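Progress Report to the Umex Fund: Upkeep of the Two-Arm Handling Cell, Drukley Workshop
November
Submitted by the Equipment Office, Voyle Technical Institute
4 min read
Print this report | E-mail this report

This report covers the second period of the maintenance grant awarded to the Voyle Technical Institute for the two-arm handling cell at the Drukley workshop. It follows the order of the work plan agreed with the Fund: condition of the cell at the start of the period, repairs carried out, changes to routine care, present use, and spending.

Condition at the start of the period

The cell was returned to service at the end of the last period with three matters outstanding. The left wrist showed play when the arm reversed direction. The cables on both arms had been replaced with a longer set, but their routing had not been settled. The daily check sheet was still the one supplied with the cell and did not reflect how the cell is used at Drukley.

During the first weeks the cell logged 32 unplanned stops. Staff reviewed the log entries and found that 18 of them began with a lost signal from the left wrist. The remainder were divided among grip faults, operator stops and two brief losses of shop power.

Repairs carried out

The left wrist was removed and opened on the bench. Two of the four mounting screws had backed out, and the locating pin had worn its hole out of round. The hole was reamed, an oversize pin was fitted, and the screws were replaced and set with thread compound. The play is now within the limit given in the service manual. The right wrist was opened as a precaution and found to be sound. Its screws were treated in the same manner.

The signal fault was traced to a connector at the left wrist. The cable had been tied too close to the plug, so each full turn of the joint pulled on the pins. The connector was replaced and the tie point was moved back along the forearm. The cable now has a free loop at the joint — the same arrangement has been adopted on the right arm, where no fault had yet appeared.

Work on the gripper fingers took longer than planned. The first replacement set, ordered through the Wedley depot, had been drilled to an earlier pattern and would not seat. It was returned and exchanged at no cost to the grant, although the cell was limited to one arm while the exchange was under way. The work plan had allowed no time for this. Future orders will quote the hole pattern as well as the part number.

Changes to routine care

A new check sheet has been in use since the wrist work was completed. The operator on the early shift completes it before the arms are powered, normally by 7:30 a.m. The sheet calls for the following:

Finger screws and wrist screws checked by hand for movement.
Cable loops checked for rubbing and for the correct slack at each joint.
Finger tips wiped clean and checked for nicks.
Shoulder housings checked for loose fasteners.
Both arms moved slowly through the home routine, with one hand on the stop button.
Grip test run on one rigid item and one soft item.

The last step was added at the request of the operators. A gripper may pass the factory test, which uses a steel block, and still crush or drop lighter goods. Any result outside the set range is entered in the log and the cell is held until a technician has signed for it.

Weekly care is unchanged except that the table height and arm zero positions are now checked together. Earlier practice was to check them on separate days, and a small error in one was sometimes corrected by mistake in the other.

Present use

The cell has returned to two-arm work. Tasks at present concern the handling of tableware and baked goods between baskets and a tray.
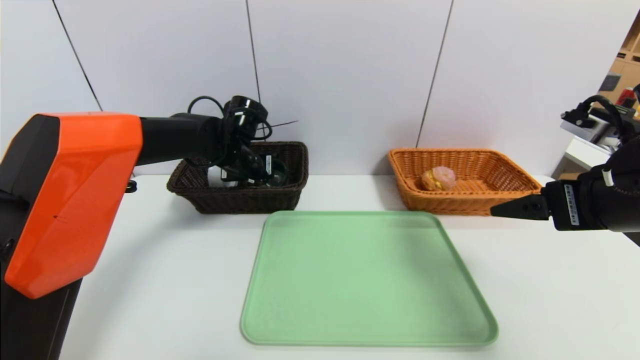
Photo: Equipment Office, Voyle Technical Institute

The left gripper is lowered into the dark brown basket, with its cables looping above the wrist. A frosted bun lies in the lighter basket, and the green tray stands in front of the two. Wicker has proved a useful surface for setting the approach height, as the rims are not perfectly even and a fixed value taken from the drawing was not reliable. The height is now taught at the rim of each basket whenever one is changed.

Since the repairs, the cell has completed 187 hours of powered running. One stop has been recorded against the left wrist signal in that time, and it was cleared by reseating the plug. The connector remains under observation.

Spending and remaining work

Parts and bench work were met within the sum approved for the period. The 153 staff hours charged to the grant exceed the plan, chiefly on account of the finger exchange. The Institute asks that the excess be set against the training line, which is underspent.

Two items are carried forward. A spare wrist connector for each arm is on order, and the Wedley depot has given delivery as early in the next period. The written procedure for removing a wrist is in draft and will be tried by a technician who has not done the job before it is sent to the Fund with the next report.

Print this report | E-mail this report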